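September, Sunday, bench 2

Third batch of the Plosia linen for the dye trial. Vasanthi scoured everything yesterday evening and left it in the rinse tub overnight. I wrung it out at 8:15 and weighed it damp, then again after the airer. Dry weight 453 g for the whole lot, cut into 14 strips with the selvedge left on one side so we can tell warp from weft later.

Mordant: alum at 12% of dry weight, soda ash at 2%, dissolved separately in hot water and then combined. It fizzed more than last time. I think I poured the soda in too fast. Let it settle before the cloth went in. Held at a bare simmer for an hour, lid on, then heat off.

Weld bath made from the Drorside bundle, which is older and dustier than the one we used in batch two. 390 g chopped stalk and leaf, tied in net. The first pull was a dull straw color. Added a pinch of chalk and it went properly yellow within a few minutes. Note for next time: chalk goes in before the cloth. Two strips went in early and have a paler band where they were folded over the rod.

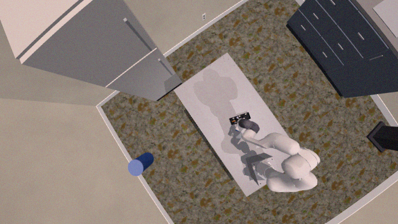 Pulled strips at intervals of up to 30 minutes and pinned them on the line in order. Strip 1 is the shortest time in the bath. Labels are laundry tape with pencil, because the marker bled on batch two and we lost half the numbers.

Zuzanna's iron water (the jar marked Brotside, not the unmarked one) used on strips 9 to 12 only. One dip each, straight into cold water afterward. All four went olive. Strip 11 is blotchy near the selvedge – probably touching the side of the pot.

Open questions:

- Is the Drorside weld weaker, or did I just chop it coarser? Need a same-weight run with both bundles.
- Vasanthi thinks the tap water changed after the pipe work. pH strips are on order from Mudaliar.
- Does the pale band even out with a second bath? Put strip 3 back in and leave strip 4 as it is.

Weld bath kept in the lidded bucket under the sink, should be good for one more weak run. Iron pot scrubbed and back on its own shelf. Please don't use it for madder.

Light test clips still to be cut. Zuzanna has the blue wool card.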